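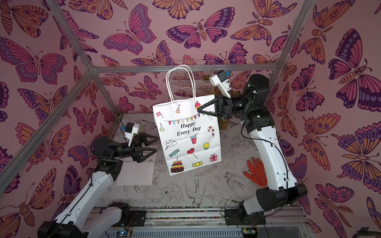
Will the allotment water be turned off this winter?

The supply at Ullelus will be closed from tonight until the frosts are over, and the two dipping tanks near the gate will stay full for those who need a can of water.

Korkero Allotment Society
Minutes of the general meeting, 1 December 2025

In the chair: Eftychia Triantafyllou
Present: 51 members, with apologies from three more.

1. Minutes of the last meeting

The minutes were read and accepted with one correction. The plot given up in the spring was 14B and not 14A. The member on 14A was glad to have this written down, as he had received two letters asking for his key.

2. Water

The question at the top of these minutes was put by several members and the answer was given by the chair. The pipe along the lower path leaked again in the autumn. Andreadis have looked at it and propose to replace the whole length up to the stone trough. Their price is 3,000 euros, with the digging included. A second price from Tetton is still awaited. It was agreed to wait for it, but not longer than the end of the year.

A member asked if we could do the digging ourselves and pay less. The chair will put this to both firms – last time the answer was no, on account of the guarantee.

3. Rents

The rent for a full plot goes up to 124 euros a year and for a half plot to 62 euros. The last increase was four years ago. The vote was in favour, with six against and two who did not vote. Those who prefer to pay in two parts must write to the chair before the new rent year begins in May.

4. Plants for indoors

There was a short discussion about which plants the members should bring for the winter table. Last year we had too many spider plants and a lot of them went home again with the same people. Herbs in small pots are welcome, also cuttings of geranium if they have already roots. Please write the name of the plant on the pot.

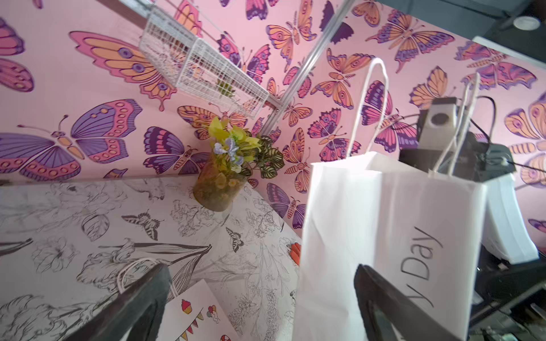

Flower arrangement and hanging basket, by the butterfly wallpaper.

5. Compost and bonfires

The third bay is full and must not be used before it has been turned. Members are reminded that cooked food does not go in any bay. Rats were seen near the second one in the autumn, and the neighbours on the upper road have complained.

Bonfires are allowed only on the burning ground and only after four in the afternoon. A proposal to forbid them altogether was discussed for a long time. It was not put to the vote, and it will come back at the next meeting with a written text, so that everybody can read it at home first.

6. Seed exchange

The exchange will be held as before, in the morning, with the tables open to members for the first hour and to visitors after that. Seed should be from this year or the year before. Beans were the most wanted last time, and there were more than 50 requests for the flat yellow one which only two members grow. They have promised to bring what they can. Seed must be dry, cleaned and packed in paper, with the name and the year. Plastic is not accepted, because some packets had mould.

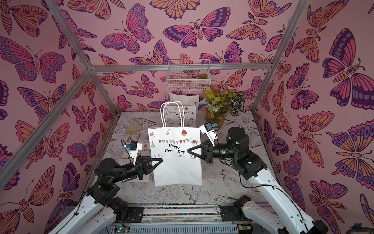

Eftychia Triantafyllou replied that paper is fine for beans and peas, but that very small seed such as poppy runs out at the folds, and she asked for the corners to be closed with tape. This was agreed.

7. Other matters

The wheelbarrow with the green handle is missing since October. If it is standing on your plot, please bring it back to the shed.

The lock on the lower gate is stiff. It will be oiled, and if this does not help, it will be changed and new keys given out.

One member asked for permission to keep two hives on the empty strip behind plot 30. The neighbours on both sides must agree in writing. The request stays open until then.

The meeting was closed at twenty past nine.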